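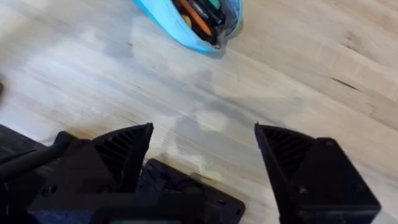
Vol. 15, p. 1214

3.2 What people keep on their desks, and why they won't let it go

I should say up front that I started this part of the study with a bad guess. I figured people would hang on to the expensive stuff, the good pens and the fancy notebooks, and throw out the rest when they moved desks. Guadalupe Trujillo, who ran the interviews with me in November, bet me lunch that it would be the cheap things. I bought lunch.

We talked to 50 office workers at Moltier and Flallis, and I asked each of them to pick one item they would be upset to lose. A pencil case like the blue one in Figure 4 is the kind of answer we got over and over. So were mugs, rulers from grade school, and one very sad stapler. Hardly anyone picked something the company had paid for!

What surprised me more was how people talked about these things. They didn't say much about how well they worked. They told me where they got them, who was there, and what job they had back then. One woman at Flallis spent most of her interview on a bus trip she took at nineteen (the eraser she bought on it came up twice, I think). Madigan calls this "carried time" in her earlier work, and I like the term, though I'd stretch it a bit – for our group the object seemed to matter most right after a change of job or boss.

Figure 4. Open pencil case on a wooden surface.

There are some limits here and I don't want to skip past them. Both offices let people decorate however they like, so I can't tell you what happens in a place with a clear-desk rule. Rutilio Escobedo read a draft and pointed out that asking for one item pushes people toward a story, and he's right. In the follow-up survey (500 mailed out, still coming back as I write) we let people list as many things as they wanted, or none at all.

I'll get to the survey wording in Section 3.3, along with the two questions we ended up dropping.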